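Draft two of Skelladberg is done. It came out 2,000 words shorter than draft one, and I don't miss any of them.

For anyone new: it's a novel about two sisters who inherit a ferry route on an island where the winter boat is the only way off. One wants to sell. The other has already promised the route to a man named Pinto.

Pinto was a villain in the first draft. Wiesława Tomaszewski read it and wrote "why does he keep being nice?" in the margin 5 times. She was right, so now he's nice and it's a bigger problem for everyone.

I cut the prologue. I also cut the storm. The ferry still breaks down, but in calm weather, at the dock, with people watching. 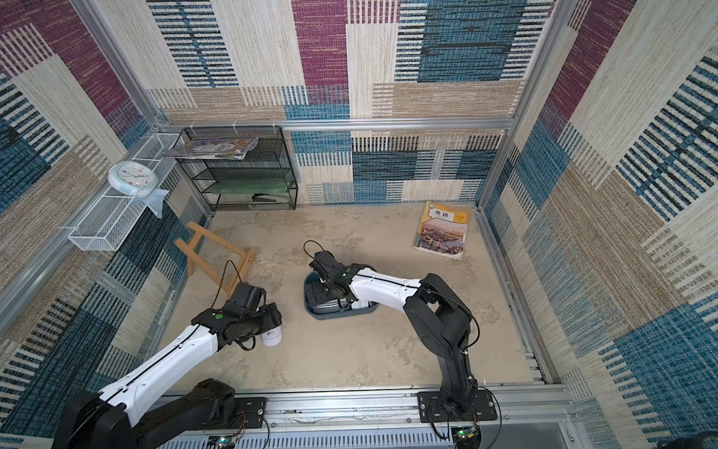
Chapter 10 is the one I rewrote most. It's the night the older sister sits in their mother's workroom and reads the letters. I wanted the walls hung with patchwork, and I settled on blocks of magenta, beige and blue with navy-and-white stripes mixed in. The mother made it from old coats, and the younger sister finds her own sleeve in it later.

Nithin Nambiar is reading next. He hasn't seen any of it, so please don't tell him about the letters if you were at the Brinside reading.

Plan is to have his notes by November and start draft three after that. I still need a last line.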